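How I Wash, Dry and Fold Fleece Blankets (and Other Bulky, Slippery Things)

Home / Laundry / Folding

I have a thing about blankets. We keep far too many of them, and every winter I swear I'm going to pass a few along, and then it gets cold in December and suddenly every single one is on somebody's lap. So instead of owning fewer I got better at looking after them, and this page is everything I do, start to finish: washing, drying, folding, and getting them onto a shelf so they stay put.

If you just want the folding part, scroll down. I won't be offended. But if your blankets come out of the dryer stiff, pilled or covered in dog hair, the folding isn't going to save you, so maybe start here.

What counts as a fleece blanket

I'm talking about the soft, fuzzy, synthetic kind of throw, the sort that weighs almost nothing and puffs up like bread dough when you try to stack it. Most of this also works for brushed flannel, felt-type craft cloth and those big knit sweatshirt blankets. It does not work for wool. Wool has its own page and its own rules and please don't put it in the dryer on my account.

Before the wash

Take the blanket outside and shake it. Hard. Grab it by two corners and snap it like you're trying to scare a bird. You'd be amazed at the crumbs! Then turn it around and do it again from the other end.

Next, go over it for stains while it's dry. I lay it over the back of the couch and look at it under a lamp, one side and then the other. For food I use a drop of dish soap and an old toothbrush, tiny circles, very light. If you scrub fleece like you'd scrub a jeans knee you'll rough up the fibers and you will see that patch forever. (Ask me about the cream one in the den.)

Sort by fuzz, too, as well as by color. Towels shed, fleece grabs, and a fleece blanket washed with new towels looks like it slept in a barn. I wash blankets with other blankets or by themselves.

Zip up anything with a zipper and close any hooks. One open bra hook in there and you've got a snag.

Washing

Cool water, gentle cycle, and less detergent than you think. I use half of what the cap says. Fleece holds on to soap, and leftover soap is what gives you that slightly waxy, flat feel.

Skip fabric softener completely. I know, I know, it smells nice. It coats the fibers and mats them down, and after a few washes the fluff is gone. If I want a softer feel I put a splash of white vinegar in the softener drawer. The smell is gone by the time it's dry.

Don't pack the drum. A big throw needs room to turn over, and mine does best when there's an empty hand's width at the top. Two big ones at a time is my limit in our machine, and if one of them is the queen size it goes in alone. If the washer starts thumping during the spin, stop it, open it up, pull the lump apart and spread it around the drum again.

Drying

Low heat or no heat. High heat melts the tips of the fibers just a tiny bit, and that's the crunchy feeling people complain about. It can't be undone, so if you remember only one line from this page, make it that one.

I tumble on low for 32 minutes (I'd love to tell you there's science behind that but it's just where the dial on our old Kasprzak lands when I turn it to the little sun), then take everything out while it's still a touch damp and hang it over two chair backs or the shower rod. Two chairs is better than one. Over a single bar you get a crease down the middle, and while it'll shake out eventually, why make work for yourself.

Clean the lint screen before and after. Every time!

If you have pets, run the blanket on the no-heat setting for ten minutes before you wash it. A surprising amount of hair ends up in the lint screen and never makes it into your washer. My neighbor Velimir Stoyanova taught me that one and she has three shedding dogs, so I took notes.

Picking your fold

Now the fun part. Which fold you want depends on where the blanket is going to live, so have a look at the spot first. Measure it if you're that kind of person (I am that kind of person). You want the folded blanket a little narrower than the shelf is deep, or it'll hang over the front and slide off the first time somebody walks by.

I use two folds. The flat fold is for shelves and the linen closet. The roll is for baskets, and for the bin at the end of the couch.

Give yourself a decent surface. A bed is the easiest. A table works fine for anything throw-sized, and the floor works for everything if your knees are on board.

The flat fold

1. Spread the blanket out with the nicer side facing down. It'll end up on the outside.

2. Smooth it from the middle out toward the edges with your flat palms. Don't pull on the corners. Fleece stretches, and if you tug one corner you've just made a long skinny triangle that will annoy you for the rest of the fold.

3. Bring the left edge over to the right edge and match up the corners. Top corner first, then the bottom one, then run your hand down the side between them.

4. Press the air out. Start at the folded edge and sweep toward the open one. People always miss this step and then wonder why the stack is leaning.

5. Fold in thirds the long way, the side with the loose edges first, so the smooth fold ends up on top.

6. Now fold from the bottom up, in thirds again or in half, depending on your shelf.

7. Flip the whole thing over and give it a firm pat. Smooth fold to the front, loose edges to the wall.

When it bunches up on you

It's going to. Soft fabric clings to itself, and the minute you pick it up from the wrong place you've got a heap of thick ridges where your nice rectangle was. 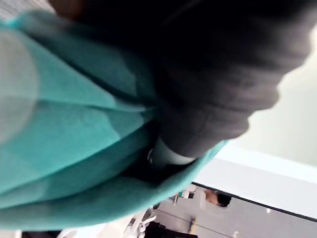
6 min read

Teal is the color I'd pick to learn on, by the way. Where the light hits the top of a fold it goes bright turquoise, and down in the creases it's a much deeper blue-green, so you can tell at a glance where the cloth is doubled up. On a black blanket you're just guessing.

When you've got thick overlapping folds like those, don't start pressing them flat. You'll only set the creases in. Do this:

Find an edge first. Any edge. Follow a ridge with your fingers until the cloth stops, and then slide along that edge until you hit a corner.

Hold that corner and leave the rest of the pile alone. With your other hand walk along the edge, letting it slip through your fingers, until you get to the next corner.

Lift both together, arms out wide, and let it hang. Give it one small shake, down and not out, and lay it on the table starting with the far end.

If it pinches into a crease under your hand while you're smoothing, lift your hand. Pushing harder drags the cloth along and makes a second crease right next to the first. Up, over, back down, lightly.

And take your rings and bracelets off! I ignored this for years. Anything metal can catch in fuzzy cloth, and one snag turns into a pull before you've noticed.

The roll

Fold the blanket in half the long way, then in half the long way again so you have a wide strip. Tuck the first few inches over on themselves to give the roll a core, then roll it up snugly toward the other end, squeezing as you go. Stand it on end in the basket with the spiral facing up. It looks like a fancy hotel and it took a minute and a half.

For travel I fold the last bit back over to make a pocket and tuck the roll inside. Guangming Cai, who I used to share a laundry room with, could get a full-size throw down to something like a loaf of bread that way. Mine are more like a ham.

Putting them away

Heaviest on the bottom, and keep the stacks short. Four high is plenty on a closet shelf. More than that and you can't get one out without the others coming too.

Keep them out of plastic if they're going to sit all summer. I use old cotton pillowcases, one blanket per case, with a scrap of paper pinned on so I know which is which. A closed cupboard is fine too as long as everything going into it is bone dry. Feel inside the thickest fold to check, because the outside always dries first.

Give the ones at the back a turn at the front when you do the seasonal swap. Shake them out, refold them along different lines, and the old creases will relax.

Last updated 14 September 2024

Filed under: blankets, folding, linen closet

Next: Fitted sheets without the swearing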